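3/1/15

Up before six again, and I didn't even mind! The sourdough starter from Samton finally doubled overnight. It smells like green apples and a little like paint, which the booklet says is fine, and I believe the booklet because I want to. Fed it 80 grams of rye and put it back on top of the fridge, next to the radio.

Today was the first real loaf. All through February I made bricks. I ate every one of them, toasted, with enough butter to hide the evidence, but they were bricks. So this time I wrote everything down — flour, water, what the kitchen felt like, how many times I folded it. 400 grams of bread flour, the rest of the whole wheat bag, and more water than I was comfortable with. The dough was so sticky I had to scrape it off my wrists with a spoon. 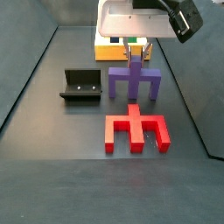
Maritza Chambi called while it was resting and told me to quit adding flour, that wet dough only feels like a mistake for the first hour and I should fold it and walk away. So I folded it and walked away, all the way to Bennani for salt and a new scraper (the old one snapped in the drawer sometime last week). When I got back the dough had gone smooth and wobbly and had these fat bubbles just under the skin. I poked it more than I should have. It's such a lovely thing to poke!

Shaping was a mess. I did the letter fold from page 94, then flipped it over and pulled it toward me on the counter, and one side tore. Pinched it shut, put it in the bowl with the striped towel, and swept the floor so I wouldn't stand there staring at it. Called Mom. Paid the water bill. Forgot to call the dentist again, must do that.

Into the Dutch oven at four. I had the light on and sat on the step stool the whole time the lid was off, watching it go from tan to brown to that deep reddish color I've been after since Christmas. And it crackled when it came out! I'd read about the crackling and figured people were exaggerating.

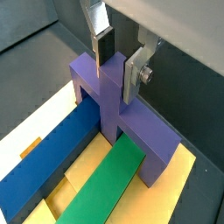 Wait until it's completely cool before you cut it, Mohcine Ouazzani wrote back when I told him, or you'll have glue in the middle and you'll blame the oven. I lasted almost an hour. It was a tiny bit gummy right at the center and I don't care at all. Big holes near the top, tight at the bottom, crust so loud I couldn't hear the radio. Had two slices with salt and olive oil, then one with the last of the plum jam.

Next time: less whole wheat, longer in the bowl, and line the towel with rice flour, since half the crust pattern is stuck to the stripes. Half the loaf goes next door in the morning. Need more parchment.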